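The Caven Small Jute Gift Bag
Bags and Wrapping > Jute > Small

We have been selling jute bags at Kakent for a good while now, and if I had to choose one that customers come back for again and again, it would be this little one. The Caven is the smallest in our jute range, made for the sort of present that is awkward to wrap and looks a bit sad in a carrier bag - a few cans, a couple of jars of chutney, a candle and a box of chocolates, that kind of thing.

The body is a natural tan jute with a good coarse weave, so it has that lovely rustic look and a bit of stiffness to it as well. The white part is printed with fine little line drawings (Areeba Mirani drew them for us at her kitchen table, and we are terribly fond of them). The handles are thick, cream, twisted rope, soft on the fingers and big enough to get a whole hand through, even in winter gloves.

People often write to ask how much it will hold, and drinks cans are probably the easiest way of showing you. The small 250ml ones are a very happy fit, standing upright with their ring pulls at the top, and you can mix your flavours as you please.
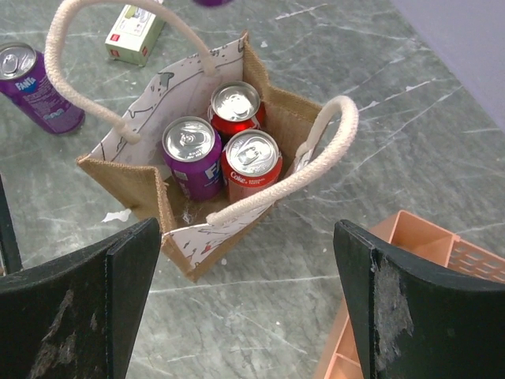
Three cans in the bag, two red ones and a purple Fanta.

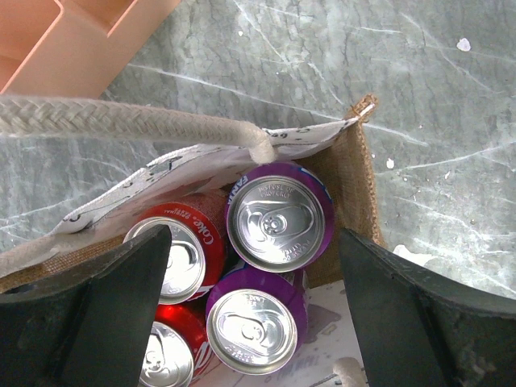 If you are making up a party bag or a thank-you for a neighbour, do put the heaviest things in first and keep them towards the middle, and the bag will hang nicely from its handles. A handful of tissue paper or shredded straw fills any gaps and stops things knocking together on the way. For bottles I would steer you towards our Cheema bag instead, as it is a good deal taller and has a divider inside.

Jute is a natural fibre, so expect small differences in colour from one bag to the next, and the odd loose thread too. Just snip them with scissors, please don't pull! It also has a slightly earthy smell when it first comes out of the parcel, which goes off after a day or two in an airy room. Wipe any marks with a barely damp cloth and let the bag dry flat. It shouldn't go in the washing machine.

Sold singly or in packs of 4 and 13. If you need 101 or more for a wedding or a work do, Anum Hayat looks after our larger orders and will gladly work out a price for you. Plain gift tags to match are on the Zedeck stationery page.

Orders placed by Fri 29 July go out before our summer break, and we are back packing parcels in August.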